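刺し子布の縫い密度と寸法変化に関する実習報告

1. 目的
綿布に刺し子を施すと、糸の引きにより布が縮む。本課題では、縫い密度と縫い縮みの関係を求め、壁掛け作品の裁断寸法を決める際の資料とする。

2. 材料と方法
表布はMengalの平織綿布、糸はPitovの綿糸を用いた。試験布は8枚とし、いずれも水通し後に地の目を整えてから裁断した。柄は十字花刺しに統一し、縫い目の間隔のみを変えた。運針の途中では10目ごとに糸こきを行った。
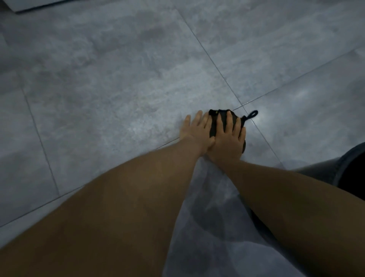
測定は縫い終わりから一晩置いた後、たて・よこ各方向の両端と中央で行い、平均値を採用した。アイロンは測定前にはかけていない。壁掛け本体の図案は、Ukthorpeの石垣を写生したものを方眼に置き換えて作成した。

3. 結果
縫い密度が高いほど縮みは大きく、よこ方向よりたて方向で顕著であった。最も密な試験布では、裁断時に2000 mmであったたて寸法が1790 mmとなった。粗い試験布では縮みは小さいが、裏側の渡り糸が長くなり、引っかかりが生じた。

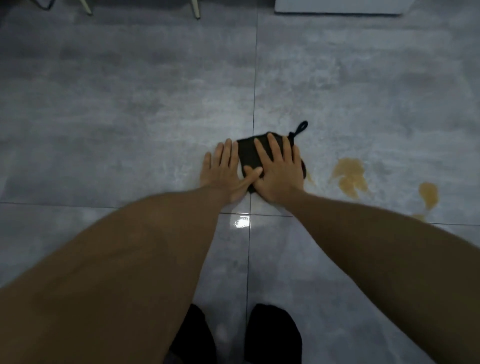

図2 黒い布製パッドを両手で押さえた状態(ループ付き、タイル床)

4. 考察
たて方向の縮みが大きい原因として、長い直線を一方向に縫い進めたことが考えられる。糸こきの強さは作業者の手加減に依存しており、今回は数値化していない。裏布にDranomonの薄手綿を重ねた場合の測定は未実施である。壁掛け本体は中程度の密度で製作し、縫い代を四辺とも広めにとって裁断した。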